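The Undley Butcher-Block Table, Eight Months In

By Sabina Vrabec
February

I put off buying a proper work table for so long that my husband started calling the corner of the kitchen where it was supposed to go "the waiting room." We'd been getting by with a folding thing that wobbled if you so much as looked at it with a rolling pin in your hand. So when the money finally turned up (a tax refund, bless it) I went straight out and ordered the Undley, the freestanding one with the solid butcher-block top, and I've been using it pretty much every day since last summer. A few of you have been asking how it's holding up, so let's get into it.

First, the price. I paid $560 including delivery, and I winced. You can get a table for a lot less than that, and I nearly did. The one I kept going back to was the Nägeli, which was $197 on sale and looked great in the store until I leaned on it. The top is a thin layer of wood over something else, and the clerk was very sweet about telling me I shouldn't put a hot pan on it, or a wet pan, or a knife. I'm not sure what was left for me to do on it. Fold napkins? 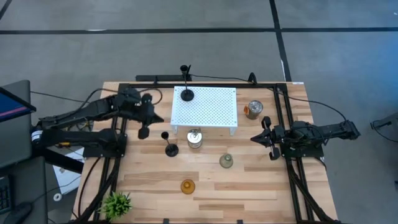

Putting the Undley together took me most of an evening. The legs bolt on from below, so you have to flip the top over, and the top is heavy. I mean really heavy. I got it as far as the rug and then had to wait for my brother-in-law to come by after work and help me turn it right side up. The instructions are one sheet, printed on both sides, with drawings so small I ended up taking a picture of them with my phone and zooming in. All the hardware was there, though, and the bolt holes lined up the first time, and I can't say that for any other piece of furniture I own.

Now the part most of you care about: the finish. It comes with a light coat of oil that is nowhere near enough. I knew this going in because everybody on every cooking forum says the same thing about block tops, and I still figured I'd get away with skipping it for a week or two. Well! I left half a lemon cut side down while I went to answer the door, got talking, and came back to a pale ring that I can still find if the morning sun is coming in low. After that I did it right. Food-grade mineral oil, put on thick with an old T-shirt, left overnight, wiped off, and then again the next night. Four rounds the first month and once a month now, more or less. When the wood starts to look thirsty I do it sooner.

I've also tried two kinds of wax on top of the oil. The first was a fancy one in a tin that smelled wonderful and stayed tacky for days, so everything I set down left a little print. The second was a Hivow board cream that my neighbor swears by, and it's been great. It goes on soft, buffs out in a couple of minutes, and water beads up on it for a good two weeks afterward. I'd buy that again in a heartbeat. One jar has lasted me since fall and I'm not careful with it.

Can you cut right on it? You can, and I did for a while, and then I stopped. The knife marks don't bother me (I kind of like them, my grandmother's table looked like a road map), but onion does. Onion gets in and it stays in, and then you roll out a sweet dough on that same spot and there's a whisper of onion in your sugar cookies. Coarse salt and a cut lemon, scrubbed in circles and rinsed off fast, took most of it out. These days I chop on a board at one end and keep the other end for baking.

And for baking it is a dream. It's a touch lower than my counters, so I can really get my weight over a stiff bread dough and my shoulders don't ache the next day. I've got the left side of the table down as the flour side and I get very cranky when anybody puts mail there. Pie crust rolls out better on it than it ever did on my old counter, and a bench scraper cleans it up in no time. Just go easy with the corner of the scraper. Ask me how I know.

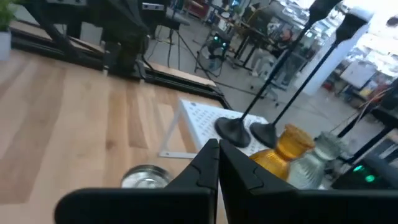

What don't I like? The edges, for one. They're sharper than they look in the catalog, and I had a bruise on my hip for the entire first month from cutting the corner too close on my way to the fridge. I finally took some fine sandpaper to all four corners, rounded them over just a little, and oiled them again. Took me half an hour and I should have done it on day one. If you have small kids, do it before you even bring the table inside.

Then there's the movement. Solid wood swells and shrinks with the weather, and I knew that, but I wasn't ready for the noise! We had a very dry stretch in January with the heat going full blast, and one night there was a crack like somebody had snapped a ruler. I ran in with a flashlight. There was a hairline split at one end, maybe the length of my thumb, along a seam. I emailed customer service and a man named Ferdinand Gasser wrote back the next morning, told me to rub oil and a bit of wax into it and run a humidifier, and said if it got any longer they'd replace the top. It closed up again in ten days or so and I can barely feel it with a fingernail. Points to them for answering like human beings.

The last gripe is the shelf they sell to go underneath. It's extra, it's overpriced, and it hangs so low that you can't get a broom under it. Skip it and put a couple of baskets on the floor.

Would I buy it again? Yep. I'd gripe about the price again, too. If you only want somewhere to set the groceries down, get the cheap one and spend the difference on a good knife. If you bake a lot, or you just like a table that you can really lean on, save up for this.

Comments (4)

Rodent: I've had the same table going on three years. The split in winter is normal, mine does it every year and closes up by April. Walnut oil works too, but it smells kind of strong at first.

pattycake_jo: How is it for pasta? I'm making it for a crowd now and need more room than my counter gives me.

Sabina Vrabec: @pattycake_jo Love it for pasta! The wood has just enough grab. Don't flour it too much or the dough skates around.

Dell in Duluth: We paid close to $1000 for ours from a local guy and it warped the first summer, so $560 sounds pretty good to me. What grit did you use on the corners?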